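4. Small objects on shared tables

4.1 Setting and objects

The survey was carried out in shared rooms at Sturnport during November. We looked at 19 tables. All were used by more than one person, and none had a fixed owner. The tables differed in size and height, but the kinds of things left on them were much the same from room to room: something to write with, something to drink, a charger or a power strip, a small tool, and very often at least one object with no clear link to work at all.

The white table in the Abernathy room is used here as the main case. It has a plain white top, a white paneled wall behind it, and a shelf unit to one side. The objects on it included a white power strip, a white marker with a black cap, a clear plastic water bottle with a light blue cap, and a toy slice of waffle with white cream, yellow fruit and dark berries on top. The table is typical in that several of the objects are white or mostly white, on a white surface. People we spoke to said that this made the marker easy to overlook. Two of them had gone to the supply cabinet for a new one while the old one was still on the table.
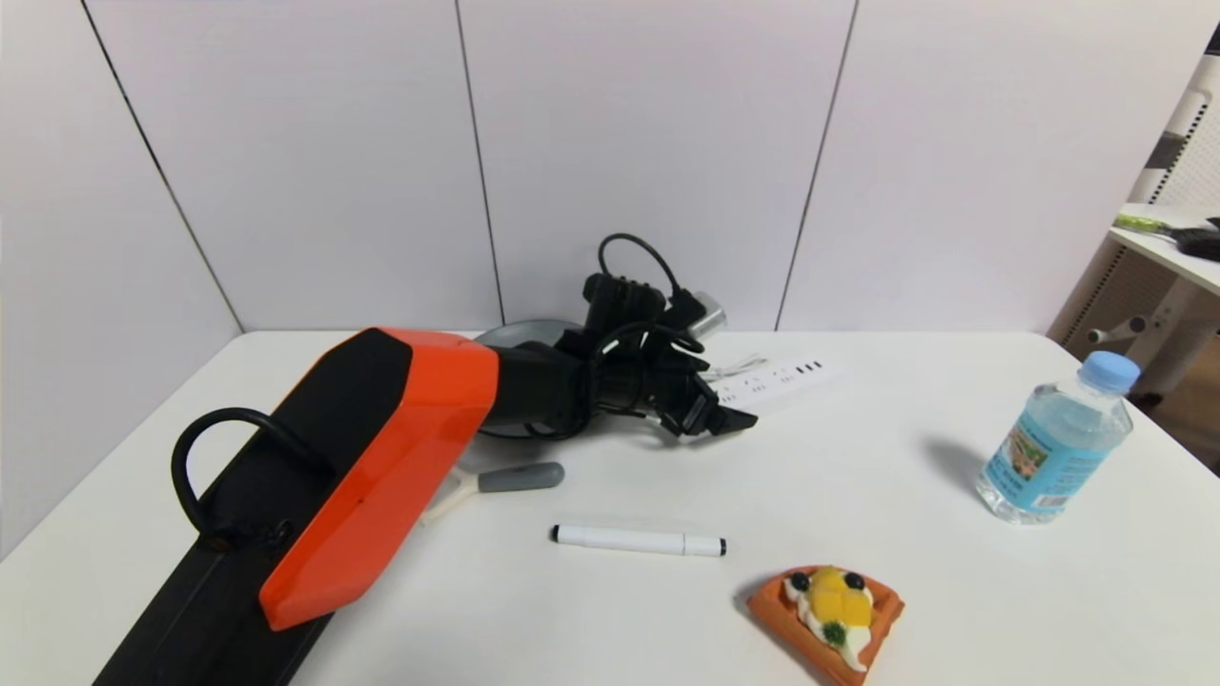

What counts as a left object in this study? Any item that stays on a table after the person who brought it has gone and that can be lifted with one hand. Built-in items such as lamps and cable covers are left out, and so is anything stored on a shelf or in a drawer.

We sorted left objects by what people said should happen to them. "Stay" objects are those that most users of the room expect to find on the table. "Return" objects have a known place somewhere else. "Unclaimed" objects have neither. The same thing can fall into different groups in different rooms. A marker is a stay object next to a whiteboard and a return object in a kitchen.

4.2 Power strips

Power strips were the hardest items to sort. In a room with enough wall outlets they are return objects, and in a room without them they are stay objects. Most rooms fell somewhere between the two. The strip in the Abernathy room is a white one with USB ports at one end and outlets in a row along the rest of its top face. A person who only wants to charge a phone needs the end with the ports, and a person with a laptop needs one of the outlets. Both told us they would like the strip turned so that their end is closer to them. The strip was therefore moved often, sometimes several times in one morning, and its cord moved with it across whatever else was on the table.
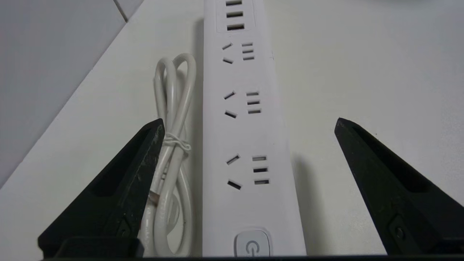 Clyde Lyons objected to the idea that a strip should be put away at all. In his comments on our first draft he wrote that a strip in a drawer gets replaced by a second strip within a week, and that he would rather see one strip on every table, held down at one end, with the cord taken off the back edge. We have kept his point in mind in Section 5. In two of the rooms we did find a second strip that had been bought while the first one was in a drawer.

The cord caused more complaints than the strip did. A white cord on a white table is easy to miss, and cups and bottles were set down on it. Some people wound the cord up after use and some left it spread out. In the interviews, users of the same table often disagreed on which of these was the tidy way to leave it.

4.3 Objects with no task

The toy waffle was unclaimed by our rule, as it had no known place and no user we could find. It was also one of the objects people were least willing to put away. When asked, they said it was not in the way, or that it belonged to someone else, or that it had always been there. The same answers were given in the Flotach room for a plastic lemon and in the Aria room for a small wooden duck.

We had expected such objects to drift to the edges of the table and stay there. This held for the duck but not for the waffle, which users said they pushed aside when they needed the space and did not think about afterward. Its orange base may have helped. It was named in the interviews by people who could not say whether there had been a bottle or a marker on the same table.

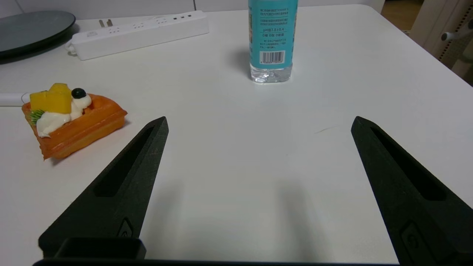
Figure 3. Toy waffle and water bottle on the white table.

Water bottles were a different matter. A clear bottle with a printed label looks like any other bottle of the same kind, and people did not want to throw out a drink that might be a coworker's. Bottles were left alone longer than any other return object in the study. A name written on the cap solved this in the one room where it was tried.

4.4 Hand tools

Hand tools were the group on which users agreed most. Nearly everyone treated them as return objects, even when they could not say where the tool had come from. Kitchen tools found in work rooms were taken back to the kitchen, usually by the first person going that way. The exceptions were tools with soft grips in gray or black, which people took for desk tools at a glance and left where they were. An eraser was handled in the same way when there was a board in the room.
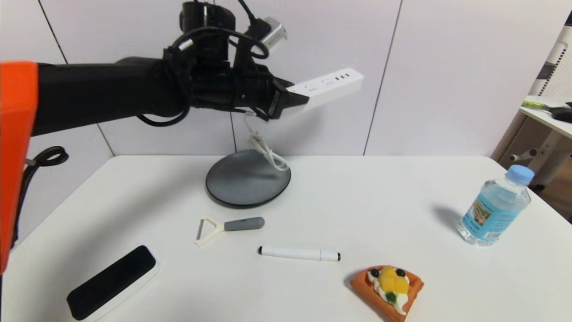
4.5 Limits

The rooms are all in one building, and their users know each other at least by sight. We would expect more unclaimed objects in a public library or a waiting room. We also have no record of objects that were brought and taken away between visits, so the survey says more about things that stay than about things that pass through. The sorting depends on what people told us, and in three rooms the answers were too mixed to place the power strip in any group. Those strips are listed separately in the appendix.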